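Billitz Lab Automation Club: checking deck positions in the simulator

Before your program goes anywhere near the Kerkley bench, run it through Gorngate with the gripper open and nothing picked up. Load the Thursday build, set the arm speed to 37 and start the log at line 1.

Step 2. Move to the approach pose and switch to the wrist view. 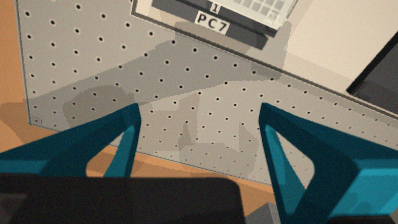
Approach poses are stored per station, so check that the station name in your script matches the label in the model. Names are case sensitive. The base in the wrist view reads PC7, and the script must use exactly that. Confirm the fingers are clear of each other at the tips before calling the descend routine. If the log returns error 991, the pose file is out of date; reload it and repeat the step.

Step 3. Change to the room view and jog the arm over the enclosure. Lower it in small increments and watch the clearance at the top rails. Colour-coded collision warnings appear in the side panel. Stop at the first amber one, back off and save the pose.

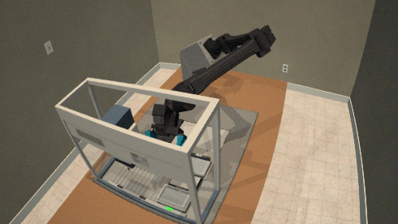 Agnes Skjelbred commented that saving the pose before backing off had cost her group a full session, and asked for the order to be stated plainly. Back off first, then save. The Nikolaidis template now enforces this.

Step 4. Export the pose file and attach the log to your club entry.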